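# Budget check: second two-arm unit, or spend it on grippers and shelving?

**fludlow_ops** wrote: 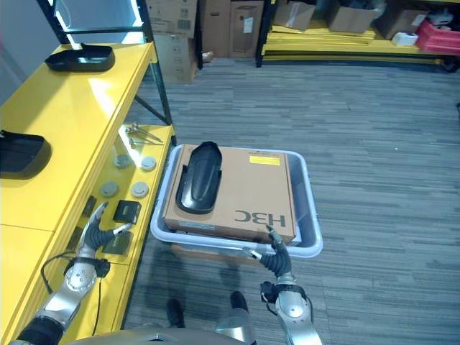 *Kitting off the yellow rack, bin in the right hand, left hand going in over the small parts.*

Planning season, so I get to turn a wish list into a spreadsheet and then watch the spreadsheet get turned back into a wish list. We have one two-arm unit on soft grippers doing small parts kitting. Management has asked me for a plan by February and I have two choices on paper:

1. Buy a second unit, same model, same hands.
2. Keep the one we have and spend on spare fingers, a second style of gripper, and racks that weren't picked out of a catalog by someone who liked yellow.

The kit list is 313 part numbers. Flat stuff, round stuff, long skinny stuff, molded trays. The quote from Dreveo for option 1 is good until the end of February, and their rep has mentioned this to me with the regularity of a smoke alarm.

What would you do, and what did you forget to budget for the first time?

---

**cesamum_jim** wrote:

Option 2. A second robot with the same hands is bad at the same parts, only in stereo.

Those flat gray discs on the lower shelf would bother me more than anything else in the picture. Bellows fingers are lovely on a box or a bin lip. A flat disc lying on a flat shelf is a different animal. Before you buy anything, sort your list by "soft hand can do this," "soft hand can do this on a good day," and "no." If the third column is long, you have your answer and it's much cheaper than a robot.

---

**torquewrench88** wrote:

Disagree with Jim, as is tradition.

One unit is one unit. When it's down, your line rate is zero, and no quantity of nice fingers fixes that. We ran a single for two years and every service visit turned into a small festival of people kitting by hand and complaining about it. The second machine paid for itself in not having those meetings.

Also the glossy rack. I see the overhead lights streaking right across the top shelf next to that black tray. Has your vision guy said anything? Budget for matte liners. They cost next to nothing, so they will of course be the line that gets cut.

---

**fludlow_ops** wrote:

Vision guy is me. I've said several things, mostly in the parking lot.

Matte liners are going in the sheet, under "safety" where they'll be left alone.

---

**jinsol.ryu** wrote:

I do purchasing for a shop that went the two-unit route, so let me be the boring one. What we forgot:

- Spare fingers. We bought one set per hand and felt rich.
- Service contract on the second unit. It is priced per machine. The discount we were promised was on the shipping.
- Charging and parking space. Measure it with the boxes still on the floor, because the boxes will still be on the floor.
- Totes that are all the same size. Mixed bins cost us more engineering time than the arms did.
- Cable dressing. You've got a loop hanging off that left wrist in front of the shelf, and I would price sleeves before I priced anything with a motor in it.

On the quote deadline: ask for an extension in writing. Ours was also "final," and then it was final again in spring.

Jin-sol Ryu

---

**torquewrench88** wrote:

OK, the tote thing is true. Standardize the totes.

Still buy the second robot.

---

**cesamum_jim** wrote:

With what parts coverage? You keep skipping that bit. If the machine can't pick the part, having a backup for the machine is a hobby.

---

**torquewrench88** wrote:

And if the machine is in pieces on the carpet, your gripper collection is a museum.

---

**ejigu_integration** wrote:

You two should split a booth at a trade show.

Middle road, which we've done at Ejigu: ask for a rental or a loaner clause. You put the gripper and rack money in this year's budget, add a loaner for downtime, and push the second unit to next year with real numbers behind it. Run a trial of 1,000 picks, log every miss by part number, and take that to management. They can argue with you, but they tend to get tired somewhere near row 40.

One warning, a loaner clause is only as good as the response time written next to it. Get that in hours. "Prompt" is not a unit.

---

**fludlow_ops** wrote:

I like the loaner idea, and I like that it makes everyone here a little unhappy. The plan as of Jan 11, 2026: fingers, one alternate gripper, same-size totes, liners, cable sleeves, loaner clause with hours in it. Second unit goes on the page for next year, pending the pick log.

Jim, I started the sort you suggested. The third column is longer than I'd like and the second column is a matter of opinion.

---

**cesamum_jim** wrote:

Post it when you've got it. I want to see where the discs landed.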